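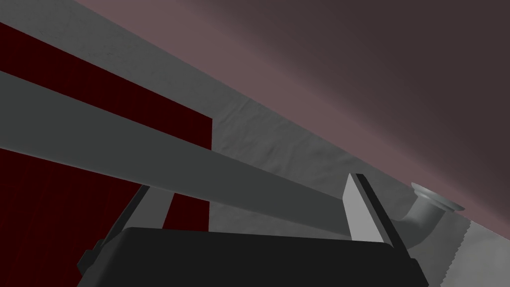 Home Storage > Kitchen & Pantry > Pull-Out Shelves

The Leckie Pull-Out Pantry Shelf

4 minute read

If you have ever gotten down on your knees with a flashlight to find the can of chickpeas you were sure you bought, this is the shelf we had in mind for you. The Leckie slides all the way out of a base cabinet, so the things at the back come to you, and it slides home again with a gentle push of the hip when your hands are full (which in my kitchen is most of the time).

We have been selling shelves from our little shop at Grostano for a good while now, and the Leckie is the one people come back for. They buy one for the pots, live with it through a winter, and then we get the phone call asking if we can match it for the cabinet next door. We can! The finish hasn't changed since we started making it.

The tray is solid birch with a low rail all the way around, tall enough to keep a bottle of oil upright and low enough that you can lift a heavy Dutch oven over it without scraping your knuckles. The runners are steel and close softly by themselves over the last few inches. Each shelf carries up to 27 pounds, spread evenly, and that is plenty for canned goods, mixing bowls, or a stand mixer's worth of attachments. Please don't ask it to carry the stand mixer too. For that we make the Bredent, a deeper and sturdier shelf with its own page.
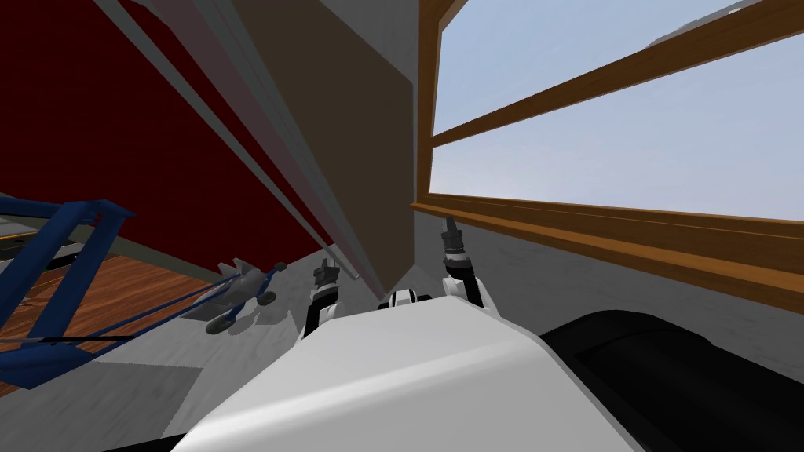
Measuring your cabinet

Measure the opening, and measure it with the doors open as wide as they will go. Hinges like to steal a bit of room, and a cabinet that looks generous from the front can be a good deal narrower just inside the door. Write down the smallest number you get. We make the Leckie in 7 widths, and you want the one that is a little under your smallest number, never the one that is just over it.

Depth is easier. Put the end of the tape against the back wall of the cabinet and read it at the front edge. If there is a pipe back there, measure to the pipe. Older houses have all kinds of surprises behind the flour, and if yours has one you can't work out, send us a sketch. Pencil on the back of an envelope is fine — we get a lot of those and I am fond of every one. 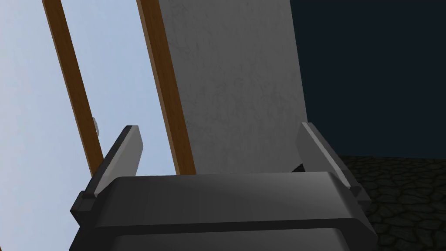
Once you have your two numbers you are nearly done. The box holds the tray, a pair of runners, the screws, a paper template, and a folded sheet of instructions that Jeanie Cairns rewrote last September after one too many people mounted the left runner on the right. Tape the template to the cabinet floor, mark through the holes, drill, and screw the runners down. You will need a drill, a pencil, and a level. Most people have their first one in before lunch and find the second goes in a lot faster.

Caring for the wood is simple too. Wipe it with a damp cloth, dry it, and go over it with a little mineral oil when it starts to look thirsty. A sticky honey ring will come up with warm water and some patience.

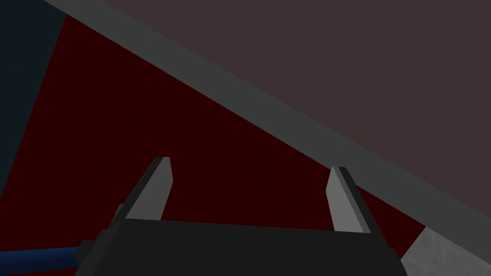
The runners want even less from you. Vacuum out the crumbs now and then and leave the grease alone, as they come with all they need. If one ever starts to grumble, call and ask for Volodymyr Zakharchenko, who can usually tell from the noise over the phone which screw wants tightening.

Price: $184 per shelf, hardware included
Ships in: 3 weeks, made to order
Returns: unused shelves, in the original box
Goes well with: Votonik door rack, Bredent deep shelf

Tags: pantry, base cabinets, birch, soft close

Questions? Call the shop or use our contact form | All rights reserved | Back to top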